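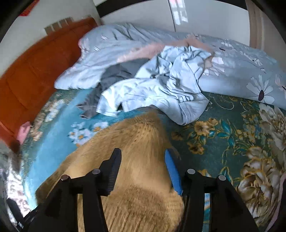
Nororlow Home Forum > Laundry and Clothing Care > Storage
Thread: Fuzzy knits, fold or hang? Sorting method for a mixed pile
Page 1 of 2

shelfdepth46
I'm reworking the bedroom closet in March and have started going through everything on the bed before the new shelves go in. Mixed pile: shirts, a few dark things, and the fuzzy knits, which are the problem. Until now the knits were on hangers. The ones that hung longest have grown in the body and have points at the shoulders.

Current plan:
Knits folded flat on the shelf, heaviest at the bottom.
Shirts on hangers, top button closed.
Everything else in drawers.

The shelves are Andwood, 46 centimeters deep. A sweater folded in thirds leaves unused depth behind it. Folded in half lengthwise with the sleeves laid across the back, it fills the shelf better but I get a hard crease down the front. Which fold do people use, and does anyone have data on stretch from hanging?

pilecount
Some data, one garment only. I have a fuzzy rib knit that weighs 316 grams dry. I measured center back length flat, then hung it on a padded hanger for a season, then measured again. It had gained 2 centimeters. Most of that came back after a wash and flat dry. The shoulder points did not fully come back.

Rib moves more in width than in length, so I would expect a plain stitch of the same weight to behave differently. I haven't tested one.

On the fold: thirds. The unused depth is not a problem worth solving.

marta_k
Disagree on the unused depth. If the shelf is 46 deep and the stack is shorter than that, things migrate to the back and stay there. Put a divider in, or put the off-season stack behind the current one.

Agree on thirds.

shelfdepth46
Off-season behind current means moving the front stack every time I want something from the back. I had that arrangement in the last place and the back stack was never touched.

pilecount
Then it was correctly labeled off-season.

drumspeed
Has anyone considered that the hanger is the fault and hanging itself is fine? Fold the sweater in half lengthwise, armpit over the hook, body over one side of the bar, sleeves over the other. The load is spread along the bar and there are no shoulder points. I keep all mine this way and the rod is full but the shelves are free.

marta_k
It works for thin knits. With anything that has a long pile, the bar flattens a line across the body and you have to steam it out. It also takes more rod width per garment than a shirt does.

drumspeed
Steaming takes a minute. Refolding a collapsed stack takes longer.

shelfdepth46
I'll try the hook method on one thin one. For the fuzzy ones I'm staying with the shelf.

Second question, on handling. When I sort I tend to pick a knit up by one fold and lift the whole thing clear of the pile to see what it is. Is that enough to matter, or is it only long hanging that stretches them?

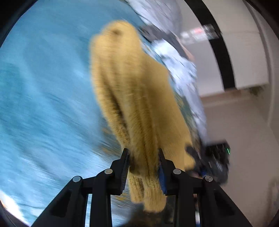 Ye-seo Won
A lift of a few seconds doesn't matter if the garment is dry. Wet is a different case. A soaked knit can weigh a lot more than its dry weight and all of that hangs from wherever you grabbed it, so slide both hands under it and move it as a bundle. Dry, the thing to watch is snags from rings, zippers and rough nails. Pinch a fold through both layers if you can, and don't pull on a single rib or on the edge of a cuff.

I'd also sort knits out first, before shirts. Pile fiber transfers to dark fabric and you end up rolling lint off the dark things afterward.

pilecount
Seconded on the order. I would add one step, which is checking each knit for pills before it goes on the shelf. Pills that get compressed in a stack tangle with the fiber around them and are harder to lift. I use a Prakurance comb, short strokes, garment flat on a towel, always in the same direction.

marta_k
Combs take off good fiber along with the pills. On a brushed surface I'd use a battery shaver with the guard on, light pressure, and stop early.

pilecount
A shaver cuts good fiber too. It only leaves it shorter. We have had this argument in the pilling thread and I don't think either of us has new measurements.

marta_k
Correct.

drumspeed
What about bags? I have a set of Mykhailiuk zip bags, the cotton kind, that will hold up to 10 folded knits each if you press the air out.

Ye-seo Won
Don't press them that far. The pile takes a set and some of it stays flat until the next wash. Half full, zipper at the front, garments clean and fully dry when they go in. Perspiration and food residue are what clothes moths go for, and a bag with a dirty sweater in it is worse than an open shelf.

shelfdepth46
Revised plan, then. Knits out of the pile first, checked for pills, folded in thirds, sleeves across the back, low stacks. Shirts after that. One thin knit over a hanger as a test, measured before and after. I'll post the center back length when I have it.

drumspeed
Measure the width too.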